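Nolness Youth Employment Grant: common questions

Who can apply?
Anyone aged 16 to 24 who lives in Nolness or Tusteck and has been out of work or training for at least 4 months. Time spent in unpaid family work counts as being out of work.

How much is paid?
Up to £1000 per person, in two parts. The second part is paid once a progress form has been received.
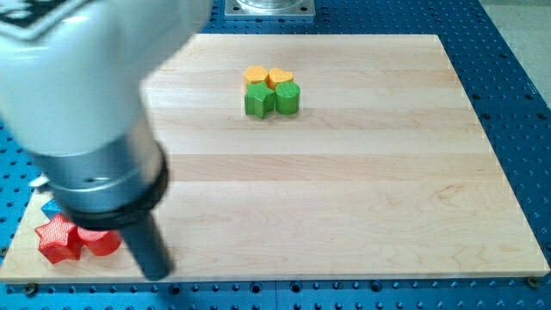
Can a group apply together?
Yes, but each member fills in a separate form. Last year's round supported 39 people, a few of them in groups.

Does a police caution rule me out?
No. Cautions need not be declared - unspent convictions must be.

Who decides?
Imani Zamora and Lucinda Alcantara read every form. Appeals go to the Mesik office.

When does the next round open?
In October. Late forms are held over to the following round.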